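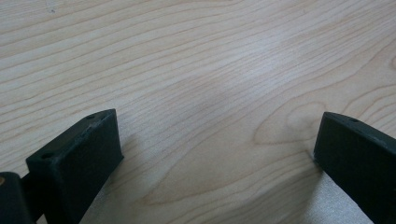 **Who is allowed to clear a stop on the bench gripper?**
The person who pressed it, and only after they've said out loud what they saw. If they've left the room, the session lead does it and writes that in the log.

I start with that one because it was the thing most of you got wrong on the May sheet, and I'd like us to get it out of the way! These are my notes for session 6, Good Practice at the Bench, tidied up a bit (Wiesława Pietrzak has the slides if you want the diagrams).

## House rules and standards

A standard is something a lot of people outside this building have agreed on. A house rule is ours. The Lendham rules are house rules, so please don't write "the standard says" in your report when you mean the laminated card by the door. I take marks off for it every year and I don't enjoy it (well, a little).

## Before you power up

- Clear the bench. Mugs, phones, that nice pen.
- Sleeves up, lanyards off, long hair tied back.
- Jaws open and empty.
- Say "going live" and wait for an answer. A nod doesn't count.
- Look at the fingers. Scuffed corners are fine, cracks are not, and a loose screw means you stop and fetch me or Chaimae Cherkaoui.

## Speed

Slow mode for the first 14 runs of any new task, even if it's going beautifully by run three. The Storken group asked me last term if they could skip ahead on a task they'd done before with a different finger. No! Different finger, new task, start the count again.

## Writing it down

Every stop goes in the log, including the silly ones. I want the time, who pressed, what the gripper was doing, and what you changed before starting again. "Adjusted settings" tells me nothing. "Closing force down one notch" is lovely.

For next time, read the Nunton case (pages 2 to 6 of the pack) and come ready to say which house rule would have caught the problem first. Written answers go in the tray in room 1102, names on the front please.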